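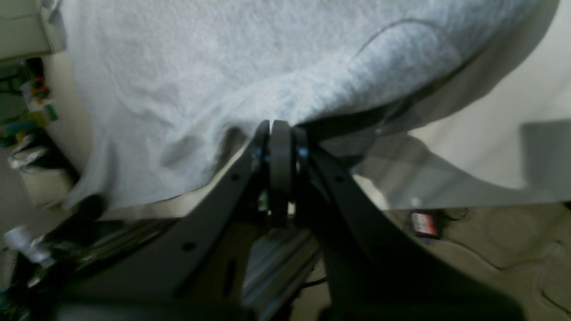 The net kept creeping down on us by the third game, and it was the center strap every time, so please put that part first, one Dordale coach asked after last season. Good call! It gets its own step now, and the check comes before anyone touches a ball.

Search the guide
Enter part or keyword

Section 2: Raising the Net on Your Tronus Court System

This is the fun part. The poles are in, the floor sleeves are locked, and in a few minutes you'll have a court ready for serving practice. Read all the steps once before you start, then go for it.

Before you begin

You need both poles standing in their sleeves (Section 1), the net, the crank handle, the side straps and the height chain. If you bought the Stakix outdoor anchors instead of floor sleeves, the steps are the same except for step 4, so watch for the note there.

CAUTION: Keep players off the court until step 9. A cable under tension can snap back hard.

1. Lay the net out flat between the poles, with the white top tape facing up. Work out any twists now - they're a real pain once the cable is tight.

2. Check that the crank is on the referee side and the ratchet lever is set to LOCK.

3. Hook the loop end of the top cable over the pulley on the far pole. Walk the other end back to the crank pole, over the pulley and down to the drum.

4. Turn the handle clockwise until the slack is gone and the net lifts clear of the floor. Stop there.

Note for Stakix anchors: have a second person lean a hand on each pole in turn. If either one rocks, back off the crank and drive the anchor deeper before you go on.

5. Slide both pole collars to your playing height. The marks on the pole show the women's, men's and youth settings. Close the collar pins fully. You should hear them click.

6. Crank again until the top tape is straight. It won't be perfectly level in the middle, and it doesn't have to be. Don't chase that last little dip with the handle!

WARNING: Never load the cable past 1000 newtons on the dial. The red band starts there. If the needle is in the red, release the ratchet one notch at a time with your hand firmly on the handle.

7. Attach the side straps, top first, then bottom. Pull them snug by hand.

8. Drop the height chain at center court, then at each sideline. Adjust the center strap until the chain just brushes the floor, and fold the loose end back through the buckle twice. This is what stops the creep.

9. Clip on the antennas over the sidelines, wrap the pole pads, take off the crank handle and put it in its pouch. Now call the players in.

Tip: Gyms like the old Sutcliffe hall, with a sprung floor, let the poles settle a bit after warm-ups. Run the chain check again before the first serve. It takes no time and your hitters will love you for it.

New cables stretch most in their first weeks, so if your season opens in September, plan on repeating steps 6 and 8 at every practice that month.

Next: Section 3, Taking Down and Storing the Net

Updated May 13, 2022

2 comments
9 shares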